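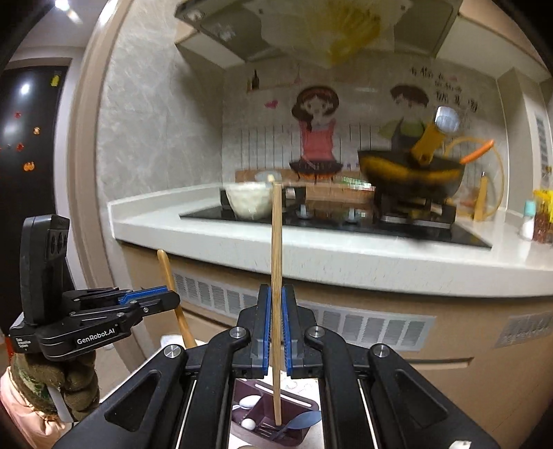 Slide 1. Hand-held gripper with a chopstick between the blue pads, second gripper to the left.

Start on the pads. Leave the slide up through the first section and let people look at it.

I look after the hand-held gripper pair at Cotdale. I was asked to talk about the maintenance plan. My view is that half of that plan is habit, and I'd like to say which half.

Pads first. Ask the room: how often do you change yours? Somebody will say every 600 grasps, because that's the number in the Namilon checklist. I have never found out where 600 came from. We ran one set to 4000 on kitchen items and I could not tell the grip from new on spoons or spatulas. Chopsticks were another matter. A thin round stick held upright finds every worn spot on a pad, and it will lean before anything fatter does. So that's my test now. One chopstick, upright, hold it over the caddy, watch the top end. If it leans, change the pads. If it doesn't, leave them alone.

(Pause here. Someone from Ongart usually objects that this isn't a measurement. Agree with them. Then ask what they measure.)

Screws. Point at the four round silver heads on the angled arms. The checklist has us re-torque all of them every morning. I kept a log for 72 mornings and found a loose one on two of them, both times the day after the tool had been dropped. What I do think daily tightening does is wear out screw heads. We check after a drop and at the weekly strip-down — that's it.

Finger alignment. Close the jaws on a strip of plain paper and pull. It should drag the same at the tip and at the root. I trust this more than the software zero, which will happily report zero with one finger bent. Tudside disagree and have a fixture for it. I've seen the fixture. It's a nice fixture.

Cleaning. Grease is the real enemy in a kitchen, and the plan gives it one line. Wipe the pads with a damp cloth and a drop of dish soap, then a dry cloth. No solvent. We tried one in November and the pads went shiny and were useless by the end of the week.

Two tools, one setup: don't swap pads between left and right halfway through a session. I have 41 entries in the fault log marked "grip drift," and most of them were logged right after somebody did exactly that. I can't prove the cause. I've stopped allowing it anyway.

If short on time, skip alignment and go straight to cleaning.

Questions. Likely one: would I drop the checklist altogether? No. I'd cut it to one page and put a date on every number so we know who to argue with.

Log sheets are at the back, please take one.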